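# Washing a king duvet at home or paying for it

**tamarack_lane**

Moved into a new place in April and the bedding came with me.

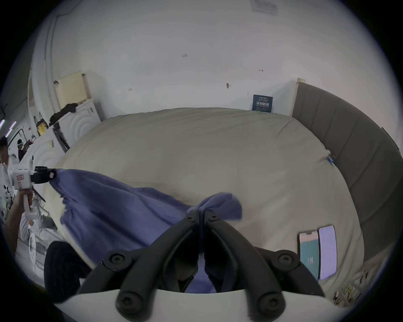

Can a thick king duvet go in a regular home washer, or does it need a laundromat machine? It depends mostly on drum size, and most home front loaders are too small for a king with a lot of fill.

That answer is what I got from the store when I called. I'd like to hear from people who have done it. My washer is an Orlandini front loader, the smaller model. The tag on the duvet says machine wash cold, tumble dry low, and nothing about size. It's a Boketti, polyester fill, bought secondhand. The dry cleaner on my street wants $30 and keeps it for several days.

**pegboard44**

I wash a king in a home machine twice a year. Mine is a big top loader without the post in the middle. If you can get the duvet in dry and still put your whole forearm in on top of it, it will wash fine. If you have to push the door shut with your knee, don't.

Use half the detergent you think you need. Thick fill holds on to soap and you'll be rinsing all afternoon. Run a second rinse anyway.

**Mrs_Oatley_Jr**

Pay the $30. I tried to save money on this and burned out the bearings on a washer that was four years old. A duvet that size holds a huge amount of water and if it bunches on one side the drum slams around during the spin. The repair quote was more than the machine was worth.

**pegboard44**

That can happen with one big load, but a machine with a working balance sensor should stop before it gets that bad. Was yours stopping and restarting the spin?

**Mrs_Oatley_Jr**

It stopped four or five times and I kept restarting it. So yes, partly on me. I still wouldn't do it again.

**gravelbed**

Laundromat is the middle option. The one near me has Gronach machines, the large ones at the end of the row, and a king goes in with space left over. The wash cost me less than half of what your cleaner is asking. The dryer is where the money goes. Mine took three cycles on low, with a break between each to pull it out and shake the corners.

Go early. At 7 a.m. I had my pick of machines. By 10 every big dryer was full.

**tamarack_lane**

I did the forearm test and it failed. The duvet fills the drum completely and I had to lean on it. So home is out.

Do dryer balls make a difference with polyester?

**gravelbed**

Some. They break up clumps, which matters more with down. For polyester I use two clean tennis balls and can't say I've seen a big change in drying time.

**lowtide_annie**

Going to disagree with most of this thread. If you use a cover, and you wash the cover every week or two, the insert doesn't need a full wash more than once every couple of years. Spot clean the rest. Pull the fill away from the stain, wash just the shell fabric in the sink with a little dish soap, rinse, and dry it with a fan.

I've had mine six years and it has been through a machine 2 times. It's still fluffy. My sister washes hers every season and it went flat by the third year.

**Mrs_Oatley_Jr**

Once every couple of years is too long if you have pets or allergies.

**lowtide_annie**

I have neither. With a dog on the bed I'd do it more often, agreed.

**halfpint_hollow**

One thing to add on drying. The outside will feel dry long before the inside is. Fold it in thirds, press down on the middle with both hands for a bit, then put your face near it. If it feels cool or smells damp, it goes back in. I stored one too early and it smelled like a basement by fall.

I keep a list of this stuff in Plandeck so I remember when each thing was last washed - mattress pad, pillows, duvet, curtains. A piece of paper inside the closet door works just as well.

**tamarack_lane**

Update. Took it to the laundromat on gravelbed's advice, got there a little after 7. Total came to $23 with the drying, so I saved $7 and lost most of a morning. Dryer was on low for three rounds, then I hung it over two chairs at home overnight with a fan on it.

It did come out clean, and the fill stayed even except for one corner that I had to work loose by hand. Ordered a cover for it, which I should have had from the start.

**gravelbed**

Wash the cover once before you put it on. New ones can shrink a little and it's easier to find that out when it's empty.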